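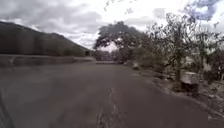 Levés à 5 heures, partis avant le café. Alaric voulait faire la route à pied, de chez Sunita jusqu'au col, sans attendre la navette. J'ai dit oui la veille au soir, donc je n'ai pas discuté.

La chaussée est large et tout à fait grise, fissurée par le milieu. Aucun marquage. On a marché côte à côte sans se ranger. Le muret de béton suit le virage à gauche, le sommet est plat, je m'y suis assise deux fois pour resserrer mon lacet droit. Derrière, la colline monte, brune, couverte de broussailles ou d'herbe sèche, je n'ai pas été voir de près.

Alaric a parlé du toit de la maison de Cleltavano. Nahom demande 992 pour les tuiles et la main-d'œuvre, Xiomara pense que c'est honnête. Moi je trouve qu'on peut attendre février. On n'a rien décidé.

Mangé le pain et le reste du fromage vers dix heures. Il manquait le couteau – resté chez Sunita, sur l'évier. Le col est à 757 mètres d'après le panneau. Il y avait du vent, on n'est pas restés.

Retour par le même chemin. Mal au genou dans la descente, moins que l'an dernier. Alaric portait le sac.

Ce soir, soupe. Appeler Nahom demain pour les tuiles, et Sunita pour le couteau.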